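Lesezeit: 3 Minuten

Wernside Werkstattordnung, Teil B
Abschnitt 3: Litzenreste entwirren, prüfen und einlagern
Stand: Oktober 2020

3.1 Geltungsbereich

Dieser Abschnitt gilt für dünne Einzellitzen, die nach dem Verdrahten von Baugruppen der Reihe Itell als Reststücke anfallen. Mehradrige Leitungen und konfektionierte Kabelsätze werden nach Abschnitt 5 behandelt.

3.2 Vorbereitung

1. Baugruppe spannungsfrei schalten und vom Arbeitsplatz entfernen.
2. Glatte, helle Unterlage wählen. Auf gemusterten Flächen sind kurze Litzenenden schlechter zu erkennen.
3. Reststücke ohne Zug aus dem Sammelbehälter heben und ablegen.
4. Wickelkörper Bandara, Seitenschneider und Etiketten bereitlegen.

VORSICHT: Litzen nicht ruckartig auseinanderziehen. Offene Schlingen ziehen sich zu Knoten zusammen, und der Leiter kann unter der Isolierung brechen.
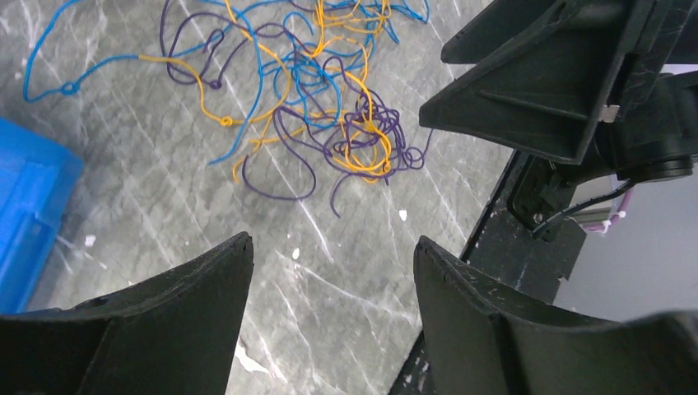
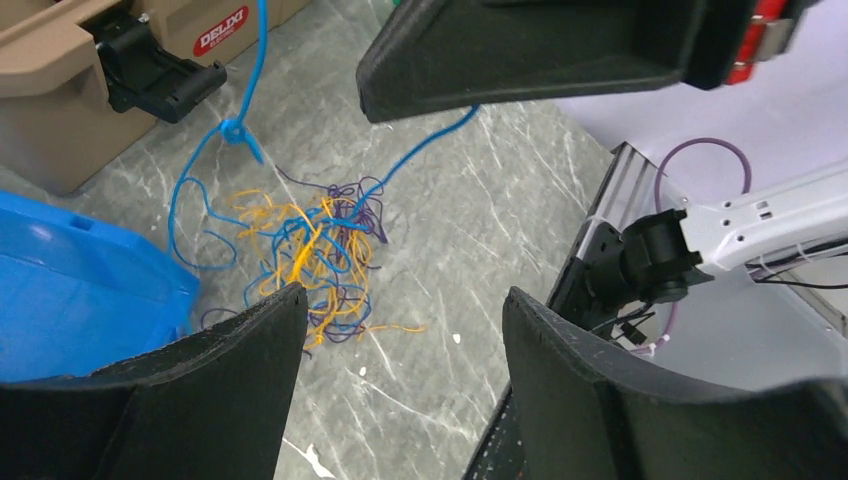
3.3 Entwirren

Das Entwirren beginnt stets am Rand des Knäuels und mit der Farbe, deren freies Ende am besten zugänglich ist. Der dichteste Bereich wird zuletzt bearbeitet. Bei einem Knäuel aus drei Farben wie im ersten Bild bietet sich die blaue Litze an: Sie läuft links in einem weiten Bogen aus und hat ein kurzes freies Ende. Der kleine Knoten in diesem Bogen wird vor dem Ausfädeln gelöst. Violett bildet dort rechts enge Windungen, die mit Blau und Orange verschlungen sind, und folgt daher am Schluss.

1. Freies Ende aufnehmen und entgegen der Schlingenrichtung zurückführen.
2. Knoten mit einem stumpfen Stift aufweiten, Ende durchziehen.
3. Lässt sich ein Knoten nach 3 Versuchen nicht lösen, Litze beidseitig des Knotens trennen.
4. Freigelegte Litze sofort ablegen, Farben getrennt halten.

HINWEIS: Stücke unter 17 cm werden nicht eingelagert und kommen in den Behälter für Kupferreste.

3.4 Prüfen und Einlagern

1. Isolierung auf Kerben und Quetschstellen prüfen. Schadhafte Abschnitte heraustrennen.
2. Litze lose auf den Wickelkörper legen, Ende in den Schlitz klemmen.
3. Etikett mit Farbe, Querschnitt und Länge anbringen.
4. Wickelkörper in Fach 184 des Schranks Brenance einstellen.

Der Bestand wird jeweils im Dezember abgeglichen. Nicht etikettierte Wickel werden dabei ausgesondert.

Diese Website verwendet Cookies. Mit der weiteren Nutzung stimmen Sie der Verwendung zu. Einstellungen | Akzeptieren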